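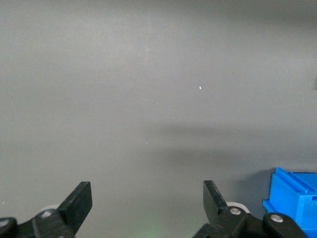

Open Day FAQ / Robots

I get the same questions in my inbox every time we open the doors at Gurnstead, so I finally sat down on Monday, September 6, 2021 with a large coffee and answered all of them in one go. If yours is missing, write to me and I'll add it.

When is the next one?

We don't have a date yet. The August open day was the last of the summer, and we need a few weeks to get the workshop back into working shape (the tool wall alone takes me a morning). The date goes out on the mailing list first and then up on this page.

How do I get on the mailing list?

Sign the book by the door, or send me a note with "list" in the subject line. There are 701 people on it now!

Do I need a ticket?

You need to book a slot for the arm demonstration, but you can wander around the rest of the building without one. Demo slots are free. In August all of them were taken by lunch, and 187 people came through in the end, so please book early if the demo is the part you really want.

How long is a demo?

30 minutes, and that includes questions. We usually run over. Alasdair Leckie does most of the talking and he loves a question, so if you have a train to catch, take one of the early slots.

What will the robot be doing?

Picking things up and putting them down, mostly! I know that sounds tame next to the dancing ones on the internet, but it's the work we do here all week and I think it's more fun to watch than people expect. The gripper has two flat black fingers that face each other, and everything comes down to getting them on either side of an object, at the right height and the right angle. We work over a plain gray surface with one or two things on it at a time. There's a bright blue plastic piece that the kids all ask about by color, and no, you can't take it home.

Can I see what the robot sees?

Yes, and please do, it's my favorite bit. We put the wrist camera up on a big monitor next to the table. You get the fingers poking up from the bottom corners and a whole lot of gray between them, and an object can be sitting just off to one side with only a corner of it showing. Try guessing from the monitor alone which way the arm has to go. I've been doing this for years and I still get it wrong now and then.

Why is the surface so boring?

Because boring is easy on the camera. Even so, it's never perfectly plain. You get soft shadows, little pale specks, patches that are brighter than others, and on the monitor all of that looks a lot bigger than it does when you're standing over the table. Vasilică Grecu gives a nice short talk about shadows and why they bother a camera so much more than they bother us. Ask for it if it isn't on the board that day.

Can I drive it myself?

Yes, with one of us beside you. We have a slow practice mode with a hand controller, and everybody gets 2 tries so the line keeps moving. First try is nearly always a miss. Second try is usually a lot better, and then people want a third -- sorry, you'll have to join the back of the line again.

Is there an age limit?

No limit for watching. For driving we ask that kids can see over the table without being held up, and that a grown-up stays with them the whole time.

Is it safe to stand close?

There's yellow tape on the floor. Stay behind it while the arm is powered and you'll be fine. Tie back long hair and leave dangly scarves on the coat hooks if you're driving.

Can I bring something for the robot to pick up?

I love this question and the answer is maybe. Small, light, dry and not precious, please. Show it to Alasdair before your slot starts and he'll tell you if it's a go. No phones and no eggs.

Can I take pictures?

Sure, of the robot as much as you like. Ask first if other visitors are going to be in them, and keep the flash off near the table.

Do you do school visits?

We do, on weekdays in term time, and they're run separately from open days. The Killovora room holds one class comfortably. Teachers should write to Vasilică, who keeps the school calendar.

Where do I park?

Use the Tudell lot across the road. The small lot beside our building is for deliveries and for visitors who need step-free access. The front entrance is level, and there's a ramp down to the demo area.

Is there food?

Tea, coffee and whatever somebody baked. There are picnic benches out back if you want to bring your own lunch, but no food or drink past the coat hooks.

I booked and now I can't come. What should I do?

Just tell me, even if it's the same morning. I keep a waiting list and I can usually fill a slot within the hour.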